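Pretorness to collect worn cotton as a separate stream
Second bin at each clothing drop-off point under new sorting contract

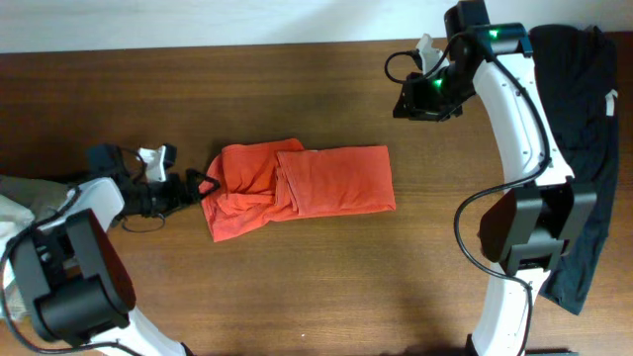
By Analyn Policarpio
October 2018

Pretorness Shire will split its clothing collection into two streams, with cotton items too worn to resell going into their own bin and then to a fibre recovery line at Sotar.

The change applies to all eight of the shire's drop-off points. Each has until now had a single bin for clothing, shoes and household linen. Under the new arrangement the existing bin will take wearable clothing and usable linen, and a second bin beside it will take cotton that is stained, holed, thin or badly faded. Shoes stay in the first bin, tied in pairs.

Ernia, the contractor that has emptied the bins since the service was set up, will continue to do so under a revised contract. The company will run the two streams on the same truck, in separate cages, and weigh each cage at the Sotar depot.

The shire collected 462 tonnes of textiles through the bins last financial year. An audit carried out by Ernia in August found that 33 per cent of the material by weight was cotton in no condition to be sold, most of it T-shirts, bed sheets and towels. That portion has been pulled out by hand at Sotar and sent to landfill, with the shire paying both the sorting charge and the gate fee.

A report to council says the cost of handling unsaleable cotton twice was the main reason for the review. Under the old contract, a stained T-shirt was lifted from the bin, trucked to the depot, graded on the belt, put in a reject cage and trucked again to the tip. The new contract removes the grading step for the second stream. Bags from the worn cotton bin will be opened, checked for buttons, zips and foreign matter, and fed to the line.

Fibre line

The recovery line is supplied by Hämäläinen. It cuts fabric into strips, passes the strips under a magnet to catch metal, and then pulls them apart over a series of toothed drums. The output is short cotton fibre, pressed into bales.

Short fibre of this kind cannot be spun into fine yarn without a large share of new cotton mixed in. The Sotar plant will not attempt to sell into that market. Its bales are intended for padding, underlay and insulation batts, where fibre length matters less than cleanliness and a steady moisture level.

According to the report, the line works best on plain knitted cotton. Jersey, the fabric used in most T-shirts, opens easily because the loops give way under tension. Woven sheets take longer and produce more dust. Denim can be processed once rivets and the thick seams at the waistband have been cut away, but the first months of operation will exclude it while staff are trained on the cutting table.

Blended fabrics are the main difficulty. Polyester thread does not break down on the drums in the same way as cotton and tends to wrap around the shafts, so that the line has to be stopped and cleared by hand. The contract sets a limit on the amount of synthetic material in a load. Loads over the limit will be sent back through manual grading at the shire's expense.

For that reason the report recommends that residents read the care label before using the second bin. Items marked as all cotton are accepted. Items with a small amount of elastane at the neck or cuff are also accepted, as the ribbing is trimmed off during the check. Anything with polyester, nylon or acrylic in the main fabric is not.

Items with no label should go in the first bin if they are wearable and in household rubbish if they are not.

Colour

Bales will be sold in two grades, pale and mixed. Pale bales are made up of white, cream and light grey material and bring a higher price, as they can be used where the fibre shows through a thin cover. All other colours go into mixed bales.

Residents are not being asked to sort by colour. The report considered a third bin for whites and rejected it on the grounds of space, noting that several of the drop-off points are on narrow verges or share a car park with other services. Colour will be separated at the checking bench.

Strong reds and oranges are kept apart from the pale stream from the moment bags are opened. The dyes used for these shades on cotton can bleed if the material gets damp in storage, and a single bright garment left in a cage of white sheets may downgrade everything under it. Staff will place such items in a covered tub. Black is handled in the same way.

Printed T-shirts are accepted if the print is small. Large rubbery prints leave flakes in the fibre that are hard to screen out, and the printed panel will be cut out and thrown away. The back and sleeves can still be used.

How to present items

All items must be clean and dry. Damp cotton is the most common cause of spoiled loads, according to the depot's records, and mould in one bag will spread to others in the cage within days in warm weather. Bags that are wet on arrival will not be opened.

Clothing for the first bin should be folded and bagged. Folded garments reach the grading belt with fewer creases and can be checked faster, as the grader needs only to turn the item over and look at the collar, underarms and hem. Items pushed in loose tend to tangle with one another, and sleeves and straps catch on the edge of the chute.

Folding is not needed for the worn cotton bin, although the shire asks that items be bagged and the bags tied. Rags that have been used with oil, paint, solvent or garden chemicals must not be placed in either bin. They are a fire risk in a closed cage and should be taken to the hazardous waste counter at the transfer station.

Underwear and socks in clean condition may go in the worn cotton bin if they are cotton. Pillows, doonas, mattress protectors and soft toys are not accepted in either stream. Towels are accepted in both, depending on condition. Animal shelters that have collected old towels from the depot in the past may continue to do so by arrangement with Ernia.

Bins and signs

The new bins are smaller than the current ones and have a lower chute. They will be fixed to the same concrete pads where there is room. Two sites need the pad extended, and the work will be done before the bins are delivered. Residents using those sites may find the existing bin moved a short distance while the concrete cures.

Each bin will carry a sign with words and simple drawings. The report says an earlier sign, which listed accepted items in a single block of small type, was not being read, and that a large part of the unsaleable material came from people who believed all clothing was being recycled into fibre. The new signs use one question per bin: whether another person could wear the item as it is.

Bin sensors were priced and left out of the contract. Ernia will keep to a fixed collection run and add extra visits after school holidays and in the weeks following Christmas, when volumes rise.

Cost and reporting

The shire will pay Ernia a set rate per tonne for each stream, with the rate for worn cotton lower than that for wearable clothing. Income from fibre bales goes to the contractor. Income from resale of clothing continues to be shared under the existing terms, and the shire's portion will still be credited to the waste account.

Landfill charges for rejected material stay with the shire. The report expects these to fall but gives no target for the first year, stating that the result depends on how much synthetic fabric is put in the wrong bin.

Ernia must provide weights by stream and by site each month, along with the share of each load rejected and the reason. The figures will be placed on the shire's website. A second audit will be carried out after twelve months of operation, using the same method as the August audit so that the results can be compared.

Residents without transport can continue to book a clothing pick-up with their yearly hard rubbish collection. Bags for the two streams need to be marked "wear" or "cotton" and left beside the hard rubbish, under cover if rain is forecast. Unmarked bags will be treated as general waste.

The list of drop-off points and the order in which they will receive the second bin is available from the shire office and the Pretorness library.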